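Nivham's slatted can rack comes to the break room, and the case for it is thin

Sarmiento - The newest arrival in the Navetti building's second-floor break room is a small wooden rack for canned drinks. It stands on the table, it has slats for a top, and according to the flyer that came with it, it will "bring order to shared refreshments." Navetti ordered 3 of them from Nivham, a small furniture maker in Skoketitz, and put the first one out in August.

Whether a tabletop full of soda needed bringing to order is a question the flyer does not take up.
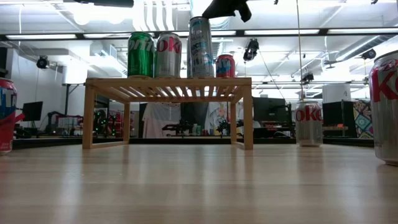
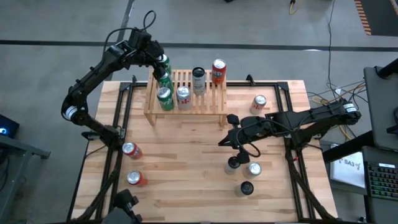
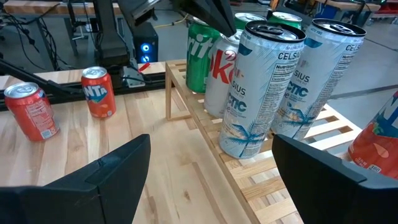 Drinks on the rack and on the table, Navetti break room.

What the rack is supposed to do

Nivham's pitch is simple enough. Cans go up on the slats, sorted by kind, and people can see what is left without opening a cabinet or digging through a torn carton. The open space underneath is meant for napkins or cups. Nivham says the rack can be wiped down in a minute and needs no tools.

All of that may be true. It is also true of a shelf, and the building has plenty of those.

The sorting idea looks good as long as the drinks are all one size. They are not. The tall, slim Celsius cans stand well above the regular ones, and once a couple of them are up there they hide whatever is behind. The Sprite and Diet Coke are the usual victims. Anyone who wants one from the back has to reach over or move something first, and in a shared room, things that get moved tend to stay moved.

Then there is the matter of space. With sodas both on the rack and on the tabletop, the table is now doing two jobs, and lunch is the one that loses. Navetti says the overflow is temporary and that a second rack will take care of it. A second rack would also take up more of the table.

The price

Each rack costs $85. That is not a fortune, but it is a fair amount for some pale slats and a pair of end frames, and it does not include delivery from Skoketitz. Nivham says it hopes to sell 1000 by next summer, mostly to offices, and has set aside enough lumber for 4000. The company would not say how many have been sold so far.

Asked if it had checked that offices want such a thing, Nivham sent over a second copy of the flyer.

Mixed reviews upstairs

Opinion in the building is split. Several people in accounting said they like seeing the Fanta out in the open and drink more of it as a result, which may not be the outcome Navetti had in mind. Others said they preferred the old refrigerator shelf, where the drinks were at least cold. The rack has no answer to that one - it holds cans at room temperature, and ice is down on the first floor.

Navetti plans to keep the rack out through the end of the quarter and then decide where the other two will go. Comment cards are next to the microwave. The drinks are still free to staff, and visitors are asked to check with the front desk before taking one.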